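Speaker notes – gripper comparison talk, 2020-01-11
Slot is 29 minutes including questions. Do not run over. You ran over in November.

## Opening (slide 1, slide 2)

Say hello. Say who you are. Skip the joke about hands; Ismael has now heard it at two different events and has started saying the ending along with me.

Start with the question we were asked, which was "which gripper should we buy?" Pause. Then give the answer we had after the first month, which was "what for?" People in the room who buy equipment will laugh. People who sell it will look at their phones.

Then the setup in plain terms. Two hand-held grippers, same person holding them, same tables, same objects. One is the Zundotetti. The other is the Vultau. Each has its camera mounted on the tool, looking out past the fingers, and the whole point is that you carry the gripper by hand, do the job yourself, and get footage a controller can learn from later. This crowd knows that part, so one sentence, then move.

## What we measured (slide 3)

- 346 attempts with the Zundotetti
- 318 attempts with the Vultau
- 8 objects, same ones for both

Somebody will ask why the numbers don't match. Answer: the Vultau went back for a new trigger spring and we had a deadline. I would love to have a better reason. If they push, say that we compared rates per object and kept the raw counts in the handout, page two, where they can be disappointed in private.

The objects, if asked: sponge, tape roll, mug, marker, folded cloth, a USB stick, a paperback, a bag of rice. The bag of rice was Rizwan Akanda's idea. He has been asked to stop having ideas until spring.

## Grip (slides 4 to 6)

Slide 4 is the bar chart. Let them read it. Count to five in your head. You always talk over the chart.

Main points:

The Zundotetti has the stiffer fingers and it closes with conviction. Mug, paperback, tape roll: fine, boring, move on. On the cloth it was mediocre, and on the USB stick it was a coin toss, with the stick shooting sideways whenever the tips met it a little off center. We lost the stick twice. The second time we found it in Ismael's shoe.

The Vultau has softer tips and a longer trigger pull. It did better on cloth and on the rice. It did worse on the paperback, where the tips folded over the spine and the book pivoted down like a drawbridge. (Do the drawbridge with your hand. It works better than the slide.)

Slide 6 is wrist strain, which was self-reported, meaning two grown men complaining. Both tools get heavy. The Vultau gets heavy at the front, so by the end of a long session you are aiming with your elbow. Neither manufacturer puts that in the brochure, and I can see why.

## Cameras (slides 7 to 9)

This is the part people came for, so slow down.

Wide lenses are a trade. You get the table, the floor, the ceiling, your coworkers, and a great deal of curvature. You also get the finger, planted straight through the middle of everything, all day. Our first reaction was to treat it as a nuisance. Rizwan wrote a masking script over a weekend and was very proud of it. The script also masked the marker, because the marker was black and finger-shaped. We have retired the script.

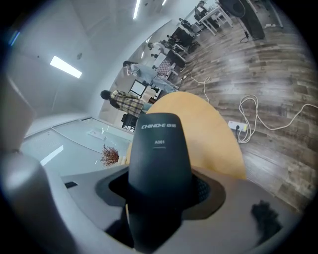 What changed our minds was the controller work. With the finger left in view, the policy had a fixed thing to measure against, and approach errors got smaller on the small objects. With it masked, the policy would arrive confidently a short distance from the target and close on air. Show the clip of it closing on air. Let it loop. Say nothing during the second loop.

Two cautions before anyone runs home and changes their setup:

1. We tested this on one policy, trained one way. Moussa, the controller we used, already leans hard on whatever stays still between views. A different controller might not care.
2. The effect went away on the large objects. You do not need a reference point to find a paperback.

Then brightness. Office ceilings are full of light panels, and a wide lens finds every one of them. Auto exposure on the Zundotetti reacts late, so when you swing the tool up the picture goes dark for a moment and comes back when you no longer need it. The Vultau lets you lock exposure, through a menu four levels down that resets itself when the battery is swapped. We put a sticky note on the charger. The sticky note is now the most reliable component in the system.

Tilt is slide 9. If you carry the tool the way a person carries a tool, the horizon goes wherever it likes. We tried asking operators to keep it level and got footage of people moving like waiters. Don't do that. Let them tilt, and let the tracking sort it out.

## Working around people (slide 10)

Short section. Keep it short.

We ran sessions in an ordinary room with ordinary work going on in it, because that is where our customers will use these. Background motion did not hurt tracking as much as I had bet it would. I owe Ismael Meireles a lunch over this and he has picked the restaurant. Shiny things hurt it more. Glass and polished floors gave us the worst drift of the whole study – a reflection moves when you move, and the tracker takes it personally.

Do tell them to get consent in writing from anyone who might show up in footage. We did it on paper at the door. Slow, but it has survived every software update.

## Cost and upkeep (slide 11)

Don't read the table out loud. Hit these:

- Finger swaps: Zundotetti takes two screws. Vultau takes two screws and a third one you can't see.
- Calibration: both hold it reasonably well until dropped. Both get dropped.
- Files: the Zundotetti writes one file per attempt. The Vultau writes one enormous file per session and wishes you luck. Polura, the tool we use for cutting and labeling, handles either, though it took about an hour per session to split the big ones the first week.

## Where we landed (slide 12)

We bought the Zundotetti for the small-parts line and kept the Vultau for anything that sags. Yes, both. The person who asked us the original question was hoping for one name and did not enjoy the meeting.

Next round we want the Vultau's soft tips on the Zundotetti's body. Rizwan has printed an adapter. It fits neither. Version two is on his desk if anyone wants to see it after, and he has it in his bag if you ask nicely.

## Likely questions

**Did operators get better over time?** Yes, so we alternated tools within each session. Order is in the handout.

**Can we have the data?** Ask Ismael. He'll say yes to the numbers and will need to check on the video.

**Would you use three fingers?** Not on this budget. Smile here.

**Why rice?** Point at Rizwan.

Water is on the left side of the podium. Clicker goes back to the front desk, they counted last time.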